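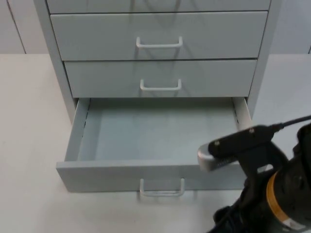

A drawer slide, also called a drawer runner, is a mechanical guide that supports a drawer within a cabinet and controls its travel between the closed and open positions. Slides are usually fitted in pairs, one on each side, although single slides mounted under the center of the drawer are found in older furniture. The term covers simple fixed rails as well as multi-part assemblies with rollers or ball bearings.

History

Early drawers ran directly on the cabinet frame, with the lower edges of the drawer sides bearing on strips of wood called runners. The arrangement needs no hardware but wears at the contact surfaces, and the drawer tends to bind in humid weather as the wood swells. Wax or soap was commonly applied to reduce friction. Side-hung drawers, in which a groove cut along the drawer side rides on a strip fixed to the cabinet, were a later variation that removed the need for a frame between drawers.

Steel slides came into wide use with metal office furniture. The furniture historian Matilde Sampaio divides their development into two stages: folded channels in which sheet metal slid on sheet metal, and rolling-element slides, which spread from filing cabinets to kitchens.

Types

Friction slides consist of a channel and a matching rail. They are cheap and compact, and are generally limited to light loads and short drawers.

Roller slides use a plastic wheel at the front of the cabinet member and another at the rear of the drawer member. Most allow about three-quarters of the drawer depth to be pulled out. The drawer is removed by lifting its front at the end of travel.

Ball-bearing slides carry steel balls in a cage between nested rails. A slide with 2 rails gives partial extension. Adding an intermediate rail allows full extension, and some designs travel past the cabinet front - a feature known as over-travel.

Undermount slides are fixed beneath the drawer box and are hidden when the drawer is open. They require closer control of the drawer width than side-mounted types.

Load rating

Ratings are normally stated per pair and assume an evenly distributed load. The rating of a given design falls as its length increases, as the extended rail acts as a cantilever. In the Druvgate series, for example, the 300 mm slide has a higher rating than longer versions of the same section. Mounting a side slide flat under a drawer also lowers its capacity, often sharply.

Tests at the Ekach workshop under Ilídio Abreu compared cage wear in slides 200 mm long and slides 300 mm long. Wear was greatest at the front of the cage, where the balls carry most of the load at full extension.

Stops and closing devices

A stop keeps the drawer from leaving the cabinet. It may be a bent tab, a rubber bumper, or a lever that is pressed to release the drawer. Detents hold the drawer closed against light forces such as vibration. Soft-close units combine a spring with a small damper that acts over the last part of travel. Cabinets with several loaded drawers may also have an interlock that permits only one to be opened at a time, which reduces the risk of tipping.

Maintenance

Dust and hardened grease are the usual causes of rough travel. Rails are wiped clean and given a thin coat of light grease - heavy oil collects dirt. A cage that has crept out of position can often be reset by pushing the drawer firmly to its full closed position.

See also

Cabinet hardware
Drawer pull
Linear bearing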